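Stop bragging about your hours

I read a lot of write-ups about robot learning, and there's a number near the top of almost every one. How many hours, how many demos. Ultow put out theirs in April and the number was 2000 hours, and everybody I know forwarded it to me with some version of "wow." I'm going to be the grump here.
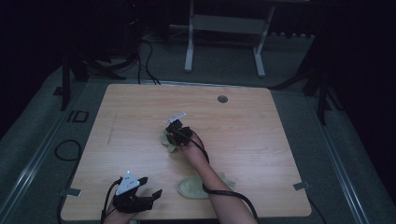 Collecting demos with hand-held grippers is the best idea this field has had in years, and I'll say so to anyone who'll listen. You skip the robot while you're teaching. A person straps the jaws on, does the job, and the tracking markers on top tell you where each hand went. Cloth is where I fell for it - one gripper pinching a crumpled beige piece, a second one lying flat on the table, the other jaws open and waiting with nothing in them. Try getting that with a joystick! I have, for a whole miserable winter, and I never want to see a joystick again.

So the method is great. My gripe is with what we do after it. Because it's so easy to record, we record everything, and then we act like the pile is the result.

We had a small version of this fight on Romodness, our cloth project. The first batch was 800 demos, all done by people who had gotten really, really good at it. Same grab, same corner, same speed. The policy we trained on it looked lovely until a piece of cloth landed a little folded under, and then it just hovered there like it had forgotten its own name. For the second batch we told people to start from bad positions on purpose (drop it, twist it, grab the wrong end and fix it). That batch was much smaller. It took 15 sessions, and it did more for us than the whole first pile.

Is that proof? No. It's one project and one kind of cloth, and the folks at Didex tell me they saw the opposite with stiffer stuff, where more of the same kept helping. Fine, I believe them. But they could only tell me that because they had written down what was in their data, and most people don't. I went back through 9 write-ups I had saved and only the one from Torres said how the objects were placed at the start of each take. One!

What I'd like to see is a boring paragraph in every paper. How did the cloth start out? How often did the person fumble, and did you keep the fumbles or toss them? I'd read that before I read the hours, and I'd probably trust the hours more afterward - even Ultow's.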